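Tips for keeping the cup gripper civil

The hand-held gripper is a simple machine. It has two fingers, two arms, some screws, and a pad on each finger where the holding gets done. Most of the grief it causes comes from the pads, and most of the rest comes from people who think a screwdriver will fix a pad. These are the tips we've settled on at the Graden bench. Steal whichever ones you like.

**Start with a cup, empty.** Everybody wants to set up on a nice hard block, and everybody gets a lovely result, then crushes the first paper cup they meet. A tall cup with a ribbed sleeve is a much better judge of character. It gives, it slides inside its own sleeve, and it keeps a dent forever as a record of your technique.

**Close the fingers slowly and stop at first touch.** Then go a hair further. If the wall of the cup bows in, you've gone two hairs.
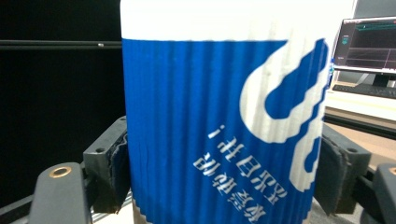
Check both sides before you lift. The pads should meet the sleeve at the same height and the same moment. If one gets there first it shoves the cup across to the other, and you'll spend the afternoon blaming the cup. Put a strip of masking tape on the desk, mark the middle, and stand the cup on the mark. Close, open, look. If the cup has wandered, the side it wandered away from is the early one.

**Pads fray. Let them, a bit.** A little fuzz at the edge does no harm and may even help on a ribbed sleeve. What you don't want is a corner that lifts and folds under, which turns a flat pad into a lumpy one. Trim loose threads with nail scissors. Don't pull them. I pulled one in February and got most of a pad for my trouble.

**Changing a pad**

1. Take the finger off first. Yes, it's more screws. Do it anyway.
2. Peel the old pad from the corner that's already lifting.
3. Get every scrap of glue off. Warm soapy water, then a plastic scraper, then a dry cloth, then patience.
4. Rough up the bare face with 400 grit paper. We used 200 for a while and it left grooves you could plant carrots in.
5. Stick the new pad on, press it with the back of a spoon, and clamp it overnight between two bits of scrap wood.
6. Replace both pads even if only one is bad. A new pad facing an old one is a mismatched pair of shoes.

Khunthong swears by contact cement for this and Sosum swears at it. I use double-sided carpet tape, which is easier to get off next time.

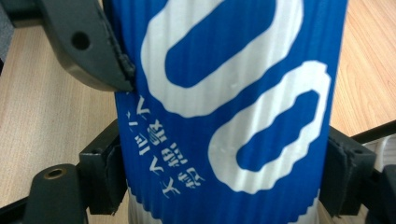
**Wilfredo Lumbao**
*Bench minder and keeper of the small screwdrivers*

**Turn the cup between tries.** Paper cups have a seam, and the seam is stiffer than the rest. Grip across it once, grip away from it once, and see whether you like both. The sleeve has a join as well, and a pad that lands on the edge of it will happily peel it open for you.

**Retire tired cups.** Once a sleeve has gone soft under the pads it'll let you get away with anything. My limit is 82 grips, a number I arrived at by losing an argument with Jastier, who wanted more. Keep a tally in pencil on the base.

**Go easy on the brass.** Threads in brass are soft and have long memories. Start every screw by hand. Turn it backwards until you feel it drop, then forwards. If it squeaks, stop, back it out and look for swarf. The long-handled driver stays in the drawer, where it can't encourage anybody.

**Dust before you oil.** Better still, dust and don't oil. Paper cups shed a fine fluff that gets into the moving parts, and oil turns it into porridge. A soft paintbrush does the job, the cheap 3 cm kind from the hardware store. If something does squeak, put a single drop on a toothpick and keep it well away from the pads. An oiled pad is a banana peel, and washing it only gets you a wet banana peel.

**Park it open.** Pads left squashed together overnight take on the shape of each other and have to be coaxed flat in the morning. Leave a gap a couple of fingers wide. Your own fingers, I mean.

**Write down what you changed.** One line in the book, in colours other people can read. "Adjusted it" isn't a line. Whoever wrote that on four pages running knows who they are, and I'd like the orange pen back as well.

Spare pads are in the biscuit tin on the second shelf. The tin marked "pads" has biscuits in it.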